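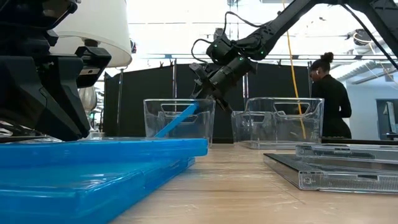 Photo: Drandmont

Drandmont's robots sort cases in Hiltdale, and the benches still need people

HILTDALE, May 30, 2024. Drandmont says the robot arms at its Chamoun Street packing shop will take the dull part out of the job. People who work the benches there say the dull part is still theirs, and that it has changed shape.

The company, which sorts and repacks plastic cases and trays for mail-order sellers, began putting arms on the benches in November. They are supplied by Bikard under a lease. The idea is simple enough: an arm picks up a case, moves it to a clear bin, and goes back for the next one. A person used to do that all shift long, along with checking for cracks, sticking on labels and closing up the orders.

In a notice to customers this month, Drandmont called the arms "a new pair of hands for every packer." The notice gives one figure for how well those hands do. During a trial shift, it says, the benches with arms moved 807 cases. It doesn't say how many arms were running, how long the shift was, or how often somebody had to step in. It also leaves out what the same benches moved before the arms came, so a reader has no way to tell if 807 is good.

The shop employs 38 people, the same as last fall, and Drandmont says no one will lose a job over the change. Asked whether that promise has an end date, the company said it does not discuss staffing plans. Asked whether people who leave will be replaced, it gave the same answer.

What has changed is the day itself. Workers who spoke on the condition that they not be named said they used to set their own pace and could get ahead before lunch. Now they lay cases out flat with space between them so the arms can get hold of them, swap bins when one fills up, and clear the table when a case lands wrong. Two said they spend more time waiting than they used to and go home just as tired. One liked the new setup and said her wrists hurt less.

Training was a single morning. After that came a printed sheet of 3 pages, mostly on when to press stop. Several workers said they would have liked to learn how to fix a bad pick themselves. For now they report it to a Bikard technician, who isn't always in the building.

Thin cases lying flat are among the harder things to pick up, people on the benches said. There is little edge for the fingers to grab, and a small mistake in height means a miss or a scratched lid. 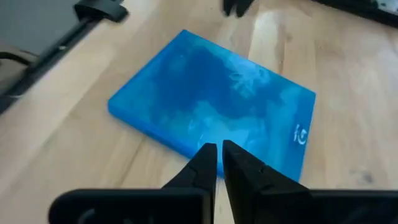
Drandmont disputes the idea that its packers are now minding machines. The company said by email that misses are falling every week, that workers will be moved to checking and customer orders as the arms improve, and that judging the project this early is unfair. It declined to share the weekly miss counts.

Those counts would settle a good deal of the argument. So would the pay scale. Workers said their hourly rate has stayed put while the old bonus, which was tied to cases packed by hand, has gone away on the benches that have arms. Drandmont confirmed the bonus is "under review" and said a replacement would be announced. It gave no date.

The company wants to run the same setup on a second floor, where it keeps a backlog of more than 400 cartons of returned cases. Bikard said it is ready to supply the arms and sent questions about working conditions back to Drandmont. Workers have asked for a meeting before anything is installed upstairs. As of this week they had not been given a time for one.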